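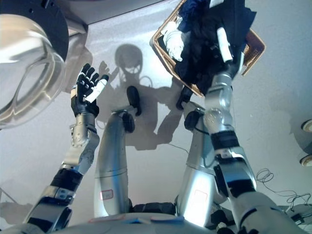 A wicker basket of dark laundry by a round door like a washer's.

Edividaldo is how his name often gets written on tickets, and Edivaldo Mendonça has stopped correcting people. He has run the wash-and-fold counter at Utness for 5 years, and before that he did hotel linens at Plerkholm.

Most of what comes over the counter is dark clothing, he says. "Navy, black, some gray. People here wear dark to work and dark on the weekend. I could run three dark loads for every light one."

Sorting is where he spends his time. A white sock in with the navy will not ruin anything in cold water, but it comes out looking dingy, and customers notice. Bright blue is harder to place. "New blue I wash alone the first two times. Old blue goes in with the darks. If I can't tell, I ask."

He prefers wicker baskets to plastic ones. Plastic cracks at the handles, and the cracked edges catch on knits. Wicker has its own trouble: a loose end can pull a thread, so he runs a hand around the inside before filling a basket and trims whatever sticks out.

Asked what people get wrong at home, he mentions overfilling. "They push until the door won't close, then they push the door." He leaves a hand's width at the top of the drum. He also wipes the glass and the rubber seal after the last load and leaves the door open overnight.

Prices went up in May, and Mendonça says he lost a few regulars to Skavitz across the street. Two have come back.

The counter opens at 7 a.m. Dark loads dropped off before noon are ready the same evening.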